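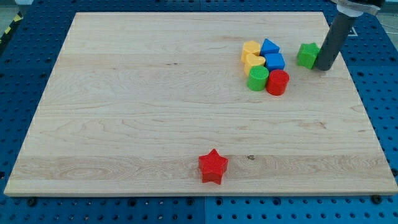
We rewrote our bench rules for tabletop arm work in October. A few people asked for them, so I'm posting the parts that held up. Small lab, light arms, pick and place only. Your risk assessment comes first.

1/ Speed. 200 mm/s max at the tool whenever a hand could reach the work surface. Faster runs need the guard closed and a second person who knows where the stop is. "I was only nudging one block" counts as a hand in reach.

2/ The work surface gets bolted or stopped against the table. No tape, no clamps you can knock with an elbow. If the board shifts, every taught position on it is wrong and you won't see it until the tool comes down in the wrong spot.

3/ Check the board against the reference points at the start of each shift. Two points, opposite corners. Write the numbers down even when they match. Kornél Magyar found a slow drift last spring only because the old numbers were in the book.

4/ Objects: keep a fixed set and don't swap pieces between benches. Ours are plastic shapes, stars, cylinders, a cube, a heart and so on. A piece with a worn face gets pulled from the set and logged.

5/ Start layouts. Write down where each piece starts before the run. "Scattered" is not a layout. Rosalinda Tolentino keeps 82 of them on printed cards and you draw one from the box.

6/ Leave clear space between groups of pieces if the test isn't about clutter. If it is about clutter, say so in the log. We threw out 516 runs because the sheet had no column for it. There is a column now.

7/ Contact with the surface. Set a force limit and test it with the tool you're using today. Changing the tool means testing again. Taha Fawzy wanted an exception for identical spares and we said no.

8/ Floor marking stays visible. No carts, bags or chairs parked on the striped line. This is the rule people break most.

9/ A failed run is a run. Log it the same as the others. Don't reset the pieces and quietly start over.

10/ Someone will ask about overnight running. We don't do it. Jolán Oláh is drafting a version for the Colldale site, where they might, and I'll post it once she's okay with it.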